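Pourquoi les baguettes ont un gros bout et un petit bout (et comment bien les ranger)

Chez moi, tout le monde mange avec des baguettes au moins deux fois par semaine, et le reste du temps elles dorment dans un pot près de l'évier. Pendant des années je ne me suis posé aucune question. Et puis un mercredi, mon neveu m'a demandé pourquoi elles n'étaient pas pareilles des deux côtés, et j'ai répondu « euh... ». Alors j'ai cherché, j'ai lu, j'ai embêté des gens qui cuisinent mieux que moi, et maintenant je vous raconte tout !

D'abord, un peu de vocabulaire. Le bout épais, celui qui reste du côté de ta main, on va l'appeler la tête. Le bout fin, celui qui attrape les nouilles, on va l'appeler la pointe. Une baguette toute seule ne sert pas à grand-chose (à piquer une boulette, peut-être, mais ce n'est pas très poli). Il en faut deux, et ces deux-là forment une paire.

Si tu regardes une tête de près, tu verras que souvent elle est un peu carrée. Fais l'expérience : pose un crayon bien rond sur une table légèrement penchée. Il roule et il finit par terre. Maintenant essaie avec une baguette à tête carrée. Elle reste tranquille ! Les côtés plats l'empêchent de tourner, sur la table comme entre tes doigts. La pointe, elle, est souvent plus arrondie, et c'est plus agréable dans la bouche que des angles.

Avec quoi les fabrique-t-on ? Très souvent avec du bambou. Et là, petite surprise : le bambou n'est pas un arbre, c'est une herbe. Une herbe géante, cousine du gazon et du blé ! Il pousse très vite, il est léger, et il se fend tout droit, dans le sens de la longueur. Pour faire des bâtons fins et droits, c'est parfait. On trouve aussi des baguettes en bois, en métal (on en utilise beaucoup en Corée), en plastique, et d'autres recouvertes de laque, une sorte de vernis très brillant.

Passons au rangement, le moment que je préfère. On vide tout sur la table, on étale, et on trie. La question à se poser chaque fois qu'on prend une baguette, c'est : où est sa sœur ? Deux baguettes de la même longueur, de la même couleur et de la même épaisseur, hop, dans le pot. Une baguette sans sœur attend sur la nappe.

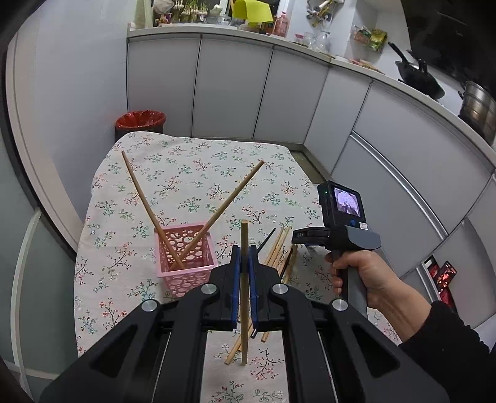
Kibet Tanui : chez nous on range les pointes en haut, pour qu'elles sèchent à l'air et ne trempent pas au fond du pot. Mes filles font le contraire, elles mettent les pointes en bas pour ne pas les toucher en se servant. Qui a raison ?

Eh bien Kibet, les deux se défendent ! Les pointes en haut sèchent mieux, c'est vrai, et elles ne restent pas dans la petite flaque qui se forme parfois au fond. Mais quand sept personnes plongent la main dans le pot avant le repas, ce sont les pointes qu'elles attrapent, et ces pointes vont ensuite dans la bouche. Moi, j'ai choisi une solution de paresseuse : pointes en haut pendant le séchage, et une fois que tout est bien sec, je retourne le paquet et je les range pointes en bas. Et tout le monde se lave les mains de toute façon, hein ?

Puisqu'on parle du pot, parlons de ses trous. Tu as peut-être remarqué que les pots et les paniers pour couverts en ont presque toujours. Ils sont jolis, d'accord, mais ils travaillent aussi ! Quand tu laves une baguette, il reste de l'eau dessus. Cette eau s'en va de deux façons. Une partie coule vers le bas, à cause de la gravité. L'autre partie s'évapore : elle se transforme en vapeur invisible et se mélange à l'air. Pour que ça marche, il faut que l'air circule. Dans un verre fermé sur les côtés, l'air humide reste coincé entre les bâtons. Dans un panier troué, il sort, de l'air plus sec entre, et ainsi de suite.

Tu peux le vérifier à la maison. Prends deux petits morceaux de tissu mouillés de la même façon. Mets-en un au fond d'un verre et l'autre dans une passoire, le soir, vers 7 heures. Le lendemain matin, touche les deux. Je te laisse deviner lequel est encore mouillé (chez moi, le perdant sentait même un peu la serpillière).

Et pourquoi c'est si important que les baguettes soient sèches ? Parce que le bois et le bambou boivent ! Ils sont pleins de tubes minuscules qui servaient à transporter l'eau quand la plante était vivante. Si on les laisse trempés trop longtemps, de petites taches noires peuvent apparaître. C'est de la moisissure. Une baguette tachée comme ça, on ne mange plus avec, on la jette, ou on lui trouve un autre métier (dans mon jardin, elles tiennent les plants de tomates).

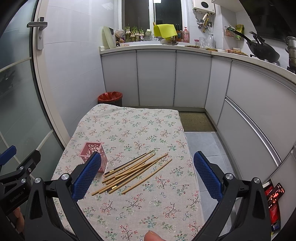
Un tas de baguettes, et le panier rose vide.

Alors, par où commencer quand on a un tas pareil devant soi ? Ma méthode s'appelle « les bizarres d'abord ». Je cherche celles qui ne ressemblent pas aux autres : une baguette foncée, une baguette avec un trait doré, une plus longue. Elles sautent aux yeux, donc on les retrouve vite, et le tas diminue tout de suite. C'est encourageant ! Les baguettes toutes simples, couleur bois clair, je les garde pour la fin. Elles se ressemblent tellement que presque n'importe laquelle peut devenir la sœur d'une autre.

En mathématiques, on appelle ça trier selon un critère. Le critère, c'est la chose qu'on regarde : la couleur, la longueur, la forme. Si tu changes de critère, tu obtiens d'autres groupes avec exactement les mêmes objets. Essaie avec des crayons de couleur : d'abord par couleur, ensuite du plus petit au plus grand. Ce sont les mêmes crayons, mais la boîte n'a plus du tout la même tête.

Il y a aussi une petite énigme cachée là-dedans. Imagine un pot avec 12 baguettes. Ça fait combien de paires ? Six, facile. Et avec 27 baguettes ? Treize paires, et une qui reste toute seule. Vingt-sept est un nombre impair, alors même si elles étaient toutes jumelles, il y aurait forcément une célibataire ! Avec 66, on retombe sur un nombre pair : trente-trois paires, de quoi inviter une classe entière à manger des nouilles (prévoyez une grande casserole).

Mon ami Octavio Herrera triche un peu. Il a peint un petit point de couleur sur la tête de ses baguettes, un rouge pour lui, un vert pour sa femme, et ainsi de suite. Le tri est fini avant que j'aie posé mon torchon... Si tu veux faire pareil, demande d'abord à un adulte, et peins toujours la tête, jamais la pointe.

Maintenant, un jeu. Assieds-toi devant une table avec un pot et un tas de baguettes. Il faut les mettre debout dans le pot, une par une, mais sans les toucher avec les doigts ! Tu as le droit d'utiliser une pince à linge ou une pince de cuisine. Tu vas voir, c'est plus difficile que ça en a l'air. Si tu attrapes la baguette tout au bout, elle bascule. Si tu la prends vers le milieu, elle reste presque droite, parce que son poids est mieux réparti de chaque côté de la pince. L'endroit où elle tient en équilibre, c'est son centre de gravité. Comme la tête est plus grosse que la pointe, ce centre n'est pas pile au milieu - il est un peu plus près de la tête. Pour le trouver, pose la baguette sur ton doigt tendu et fais-la glisser doucement jusqu'à ce qu'elle ne penche plus.

Regarde aussi ce qui se passe une fois les premières baguettes dans le pot. Elles ne tiennent pas debout comme des soldats, elles se penchent et s'appuient contre les bords. Avec deux, on obtient souvent un V. Plus on en ajoute, plus elles se serrent et se redressent, comme des gens dans un autobus à l'heure de pointe.

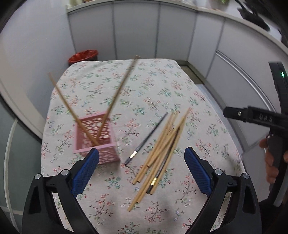 Deux baguettes claires penchées dans le panier, et une noire à bande dorée sur la nappe.

Quelques questions que vous me posez souvent, pour finir. Est-ce qu'on peut mettre les baguettes au lave-vaisselle ? Celles en métal, en général oui. Celles en bambou ou en laque, moi je les lave à la main, avec une éponge douce, et je les frotte dans le sens de la longueur. Est-ce qu'on a le droit de les planter toutes droites dans son bol de riz ? Au Japon et en Chine, on évite, ça rappelle les cérémonies pour les morts. Mieux vaut les poser à côté, sur un petit support ou sur le bord d'une assiette.

Et Mirta Godoy m'a demandé ce que je fais des célibataires. Je les garde dans un tiroir jusqu'en novembre, et puis on sort les perles et la peinture, et elles deviennent des piques à cheveux ou des baguettes de sorcier. Il m'en reste une rouge, si quelqu'un a la même !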